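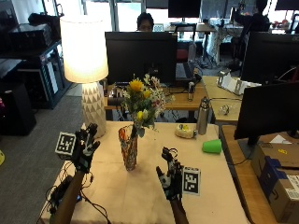

# Setting up the Mivix glove kit for tabletop recording

The Mivix kit from Brolleo sells for $899. It includes two sensor gloves, two square markers, the cables and a license for the Wekley recording software. Plan on an hour for the first setup.

## Before you start

- Cover the table with plain paper. Cream or white works well, and matte is better than glossy.
- Put out a few household items of different shapes, such as a vase of flowers, a water bottle and a plastic cup.
- Fix the camera so it sees the whole tabletop, and leave it alone after that.

## Put on the gloves

1. Push your sleeves up past the forearm.
2. Pull on the left glove, then the right. The plastic parts go on the back of the hand.
3. Check that each marker sits on the outer side of its hand. If one is loose, tighten it now — a marker that shifts during a take ruins the take.
4. Run the cables off the side of the table nearest you.

## Calibrate

1. Open Wekley and choose **New session**.
2. Raise both hands over the table with the fingers spread and hold still until the bar fills. The software takes 200 samples per hand.
3. Make a fist, open it, and touch each fingertip to the thumb.
4. Look at the score. Anything over 74 is good enough to record. Under that, repeat step 2.

## Record

Press the space bar to start and again to stop. Keep both markers facing the camera when you can. A take can hold up to 2000 frames, and longer ones are split into two files.

The June update adds export to the Barrios arm controller. Until then, use the CSV option under **File**.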